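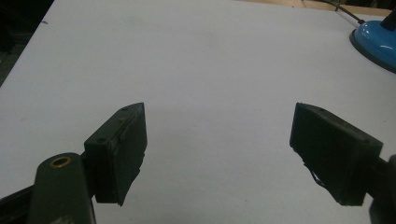 Write the rule first and collect second, or you'll be arguing over the log in a month - that was the comment we got on our midterm draft, and I'll admit it stung a little, because we had done it exactly the other way round. We had 681 clips by then and no written standard at all!

So this report is mostly about the standard. The project itself is a small one: we record short clips with a hand-held gripper over a white surface, and Gidasik is the set of rules that says which clips get to stay. I borrowed the layout from the lab handbook we use in the Kang course (short rule, then the check, then who signs) and threw out whatever didn't fit on one page.

The first version had 37 rules. Way too many. My partner and I each tried it on the same batch and we disagreed all over the place, mostly on wording like "good pads" or "normal light." We cut it down to 8 and it went much better.

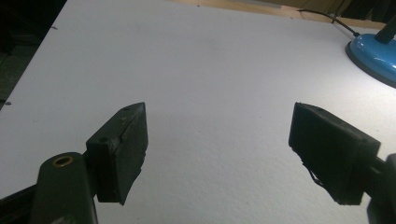

The rule I fought for hardest is the pad check. Frayed edges have to be written down before a session starts, with the finger named (left or right), and you don't get to trim anything halfway through a set. If you trim, you close the set and open a new one. Same with the lamp - it stays where it is until the set is done, and so does its cable.

Rule 5 says every set begins and ends with the fingers open and nothing between them. It feels like wasted time when you're in a hurry, but we kept it in both versions.

By May we were at 1,094 clips, all logged in Eltadeo, and the early ones still have no pad notes. I didn't want to fill those in from memory, so they're marked "unchecked" and left out of the results in the next section.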